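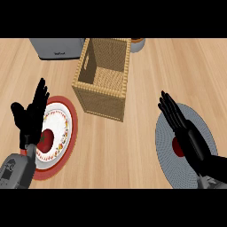

The simulated Jokuvar table with both hands over the work area, left hand near the tomato on the plate.

Setting the home pose for the two hands

Before you run any task in the simulator, check the home pose. If it is wrong, the hand will push the plate at the first move.

1. Load the table file and pause the simulation.

2. Open the joint panel and choose the left arm. Raise the wrist until the fingers are clear of the tomato – we use a gap of 32 mm.

3. Do the same for the right arm. It must not touch the basket when it turns inward.

4. Set the finger speed to 20 percent for the first test.

5. Press Step and let it run 2,000 steps. Watch the contact list. It should stay empty for both hands.

If a contact shows up with the thumb, go back to step 2 and add a little height. Irena Stępień keeps the saved poses in the Besdale folder, so please give yours a new name before you save.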